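About Gremetero

Gremetero builds and supports a two-armed bench robot for teaching labs and small research groups. The company was set up by Belmiro Antunes, who had maintained robot arms in a university workshop and wanted a set that a technician could repair with ordinary hand tools. We now have 13 staff and one product line, the Astel.

What we supply

An Astel set consists of two arms, two parallel-jaw grippers, a controller and the Sin software. Both arms run from the same controller, so a task can be shared between them or given to one while the other stays clear. Gripper fingers are supplied in black and can be replaced by the user. Spare fingers, joint caps and cable sets are kept in stock at Tremmont.

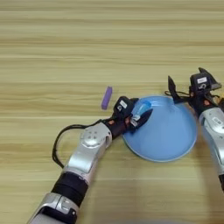 Each set is run in on a bench before it leaves us. The tasks are simple ones: picking up small household and desk items, moving them to a plate, and putting them back on the table. We use things of different shapes because a gripper that copes well with a square block may do badly with something thin-walled or round. Finger force is set separately for each side, and the settings go out with the set on a printed sheet.

Joint wear is checked on a separate rig. The test runs for 4,000 cycles per joint, and any joint that drifts outside tolerance is rebuilt and started again from zero.

Sin

Sin records joint positions, gripper opening and camera views to one file per run. Files are stored in an open format and can be read without our software. Updates are free for 5 years from delivery. The next release is planned for October and will add a slower start-up mode for classroom use. 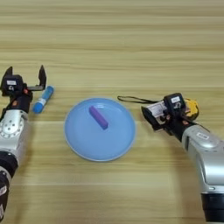

Training takes one day for up to six people, at Tremmont or on your own site. It covers mounting, cable routing, calibration, finger changes and safe stopping. Sites more than one day's travel from us can take the course by video link, provided the arms are already bolted down.

Orders and repairs

Delivery is normally 20 working days from order. Repairs are done at Tremmont. Please send the controller log with any arm you return, and remove the fingers before packing.

Page last revised Wed 11 September.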